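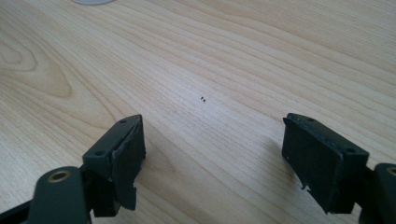
The grain of a pale wooden tabletop.

After 18 days of talks that more than once looked ready to fall apart, the two armed groups that have fought over the Flekgate valley since last spring have agreed to a ceasefire, and families on both sides of the river are daring to talk about going home.

The agreement, reached in the hill town of Sanna a little before midnight, calls on fighters from the Baltell Front to pull back 30 kilometers from the main road and leave the market town of Tason, which they have held through most of the winter. The rival Valley Guard has promised in return to open the bridge to food trucks and to let the clinic on the east bank take patients from either side, something the doctors there have been begging for.

Walid Sfeir, the lead mediator, sounded hoarse and very tired when he came out to speak to reporters, but he was smiling. "I have been told many times this month that these men would never sit in the same room," he said. "Well, they sat, and they argued, and then they ate dinner together – and I will admit that I was happier about the dinner than about the signatures."

Plenty remains to be settled. The Baltell Front wants its prisoners released before the last of its units leave Tason, while the Valley Guard says that can wait until the road is clear of mines. A small team of monitors is due to arrive in April, and both groups have said they will give it free passage.

For the 2000 people sheltering in schools and church halls around Sanna, the news traveled fast. Beathag Munro, a relief worker who has been running the kitchens there, said some families had begun tying up their bedding before breakfast, and she had to go from room to room asking them, as kindly as she could, to stay put until the road had been checked. "They want to see their own front doors, and who could blame them?" she said. "There are gardens to plant, and it's getting late for the beans."

The two sides will meet again in Sanna next month to discuss the prisoners.

Contact the newsroom | Copyright, all rights reserved | Back to top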